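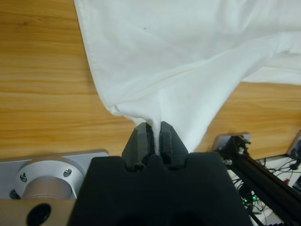 What does pre-training on failed grasps do for cloth folding?
It helps the policy recover when the pinch slips, and does very little for the quality of the final fold.

Re: Niven write-up, failed grasps
gusset_and_hem
That's my reading of the Niven report, anyway. They kept 2,315 demonstrations, of which 1,228 contain at least one fumbled grasp, and trained with and without the fumbles. With them, recovery went up by 54 per cent. The folds stayed as ugly as ever.

pocketlint
54 per cent of what, though? If the baseline recovered twice a month, I'm not ringing home about it. And they only tested on 3 garments.

gusset_and_hem
Fair. The baseline is in the appendix, where baselines go to be forgotten. I do think the method is sound. They label the moment the grip is lost and train on what the operator did next.

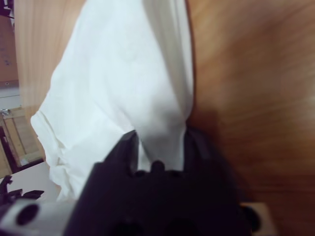

What I'd want to see is the same split with a different operator. One person did all the Niven demos and he clearly has habits. Always grabs near a hem, always goes left first. The policy may just have learnt to be him.

c_laing
Cameron Laing here, I am the habits. Left first because my right wrist was playing up in January. We're repeating it at Ninddale with other operators, so you may get your wish.

pocketlint
Then I withdraw the sarcasm but keep the question. Did you match the number of demos in both arms? Dropping over half your data would hurt anything.

c_laing
We topped up the clean set to match. It's one sentence on page 3 and should have been a table.

gusset_and_hem
A table would've saved us a thread.

pocketlint
Still want more garments - a fitted sheet, ideally. I can't do one either.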